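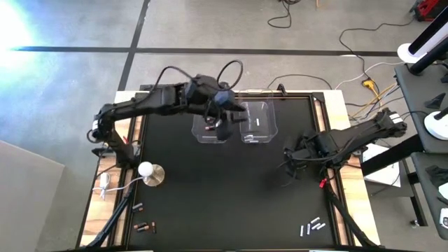 Why did the second dye bath come out paler than the first? The water at Tornedbridge is harder in April, and I forgot to correct for it.

Thursday, wool notebook. 2 min read

Repeated the madder with 200 g of the Ellelitz yarn, mordanted overnight. Kept the pot under a simmer for 4 hours - last time I let it boil and the red went brown. Rinsed twice. The colour is nearer to the Predar sample, but still a little orange at the ends of the skein. Next: same recipe with rainwater, and please leave the lid on.

This site uses cookies. Accept

Recent entries
Weld on linen
Cleaning the copper pot
Iron after-bath, first notes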